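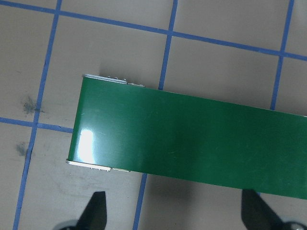
Let People Bag Their Own Groceries Slowly

The supermarket in Tinthorpe where I have shopped for years changed its checkouts in September. The old lanes had a long shelf past the register where your things could sit while you packed. The new ones have a space the size of a cafeteria tray. The groceries of the next customer land on yours before you have found your wallet.

I think this is a mistake, and a rude one. The store says the new lanes move 150 customers an hour at busy times. I believe the number. I also know where the saved minutes went, and they were mine. I now repack everything in the parking lot, on the hood of my car, with the eggs under the potatoes.
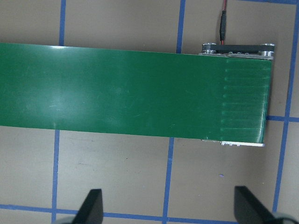 Who pays for the hurry

My neighbor Ramiro Paredes has a bad shoulder and packs with one hand. At the old lanes he managed fine. Now he drives to Mendosa, 5 miles farther, where the store kept its long counters and a divider that swings across so two people can pack at once. That divider is an old idea and it works.
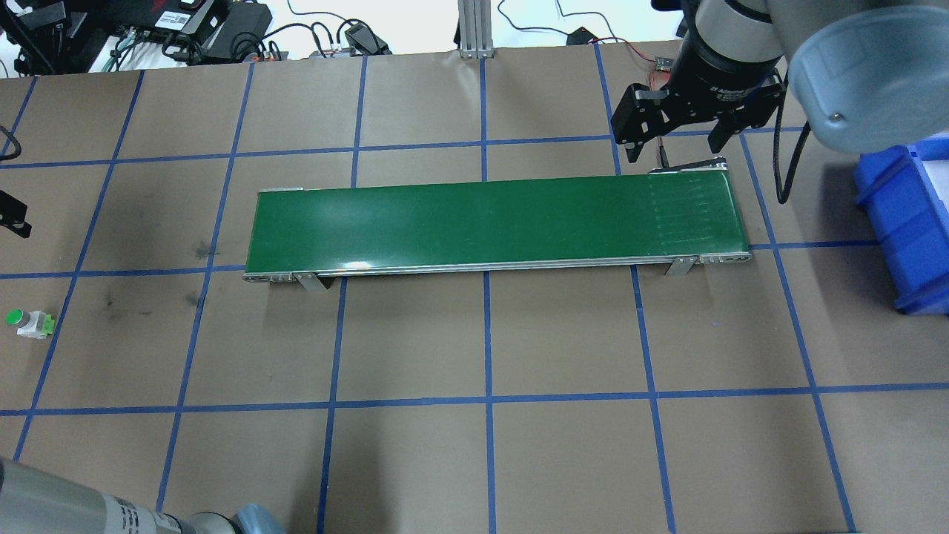

Green belt between aluminum side rails.

Some readers will say to use the self-checkout. I have tried it. It is fine for milk and bread, and it is a poor way to buy food for a family. Others will say order online, but I like to pick my own tomatoes.

What I want is small. Keep one slow lane open - just one, with a proper shelf and a cashier who waits. A store in Sudau put up a sign for a lane like that, and people of every age stand in it. The line is often longer than the others, which ought to tell a manager something.

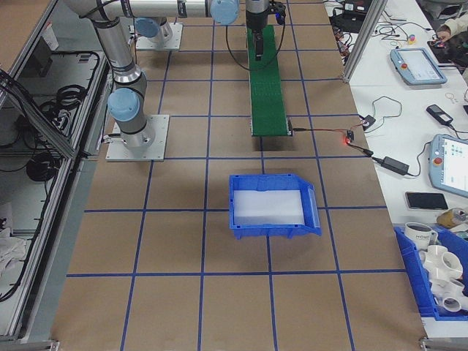
Work table with a blue tape grid.

I wrote to the manager here and got a polite reply about customer flow. I will write again.

Contact the editor | Copyright Pacheco Weekly | Back to top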